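A community help board for outdoor navigation and mapping. Posts are kept under the name of the contributor.

## Heading drift on a large open plaza: is the evaluation method at fault?

**Yannick Sabatier**

I should be grateful for advice on a result that our group is unable to explain to its own satisfaction. We are comparing two methods of estimating the heading of a wheeled robot on open ground. The first, which we call Prinow, matches the outline of distant buildings against a stored panorama. The second, Drarnus, follows joint lines in the paving. Both are run offline on the same recorded images, and neither is permitted to use satellite positioning.

The test set contains 1641 images from the plaza at Dimaculangan, all recorded in November through a wide-angle lens. Of these, 600 were set aside for tuning and were not used again. Prinow performs well near the edges of the plaza and less well towards the middle, where we had expected the reverse.

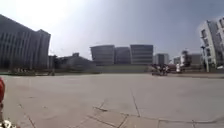 *Dimaculangan plaza, facing the three central blocks. Source image, no correction applied.*

The skyline ought to be a generous one for this purpose. There are three blocks in the centre, a large building to the left and a tall white one to the right, and the ground between is open. Nevertheless the estimated heading wanders, and it does so smoothly, without the sudden jumps that a false match would normally produce.

I have checked the following:

- The image clock and the wheel clock agree.
- The stored panorama was made from the same calibration file as the test images.
- Masking the left margin, where the body of the robot enters the view, makes no difference to the result.

My question is whether the error lies in the matching, in the reference heading, or in the manner in which we score the two against each other. The score is the mean absolute difference per run. A colleague has suggested that we simply report the median and proceed, which I am reluctant to do.

---

**Tariq Talpur**

A smooth error suggests to me that the lens model is to blame. In both the image you have posted and the one I have attached from the shared folder, the buildings at the two sides lean heavily while the central blocks stay close to upright. If the calibration is slightly wrong at the margins, the side buildings will pull the match in one direction or the other, according to how much of each is in view. Using the same calibration file for the panorama does not protect you, as the error will fall on different buildings when the robot turns.

I would recommend the following procedure, in this order:

1. Run Prinow again using only the central third of each image. If the drift becomes smaller, the calibration should be repeated before anything else is attempted.
2. Inspect the reference heading separately. If it was obtained from the wheels, it will drift smoothly of its own accord, and you may be charging Prinow with an error that belongs to the reference.
3. Compare the two methods on the same images by hand. The attached image would be a reasonable choice – it has two seam lines that draw together as they recede, a faint joint across the slabs, and the three blocks directly ahead.

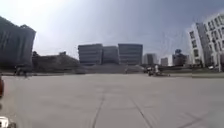 4. Report the signed error as well as the absolute one. The mean absolute difference conceals a constant lean to one side, and a reader would wish to know of it.

With regard to the median, I share your reluctance. It may be given beside the mean, but it should not replace it.

I would add that people near the far edge of the plaza are small in the image and stand close to the base of the skyline. They are unlikely to explain a smooth drift, although masking them would be prudent before publication.

---

**Jolix**

We had something similar and changed the lens. It went away. I do not have the figures to hand.

---

**Yannick Sabatier**

I thank both contributors. The reference heading is indeed taken from the wheels, with a correction at the start and end of each run only, and I had not given this sufficient weight. Step 2 will therefore be carried out first. The central-third test is in preparation, and I shall post the signed errors under this entry once both are complete.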